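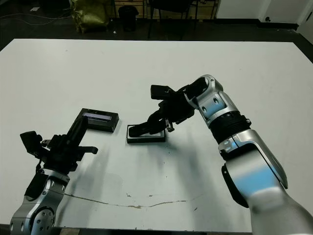 Two-arm cell at a white table, with a shallow tray between the grippers.

Planeck Shared Cells: Questions About the Bench Rules

Updated 2020-02-25

Who do these rules apply to?
Anyone who runs, teaches or loads a two-arm cell, including visitors from Stamen and Mugo. You need to have signed the cell sheet before your first run.

Can I reach in while the arms are holding parts?
No. Press stop, wait for both status lights to go amber, then reach in. A paused program does not count as a stop.

How fast can the arms move?
Up to 60 percent of rated speed with the gate closed. In teach mode the limit is 16 percent, and one person keeps a hand on the enable switch the whole time.

Can both grippers work over the same tray?
Yes, if the shared zone is turned on in Pramo. Only one arm may enter the tray at a time. The other holds its part clear until the zone is released.

What may be left on the table?
The tray and the parts for the current job. Tools, cups and phones go on the side shelf.

The tabletop is marked or cracked. Do I report it?
Report any crack, even a thin one. Wipe off smudges and loose specks before you start.

What about bags and cables on the floor?
Keep them outside the taped line. Loose cables must not cross the walkway.

How often are the grippers checked?
Every 2 weeks. Fingertips are replaced if they are bent or the screws will not hold.

Who can change the limits?
The cell lead for your site. Send requests through the bench form and allow 3 working days.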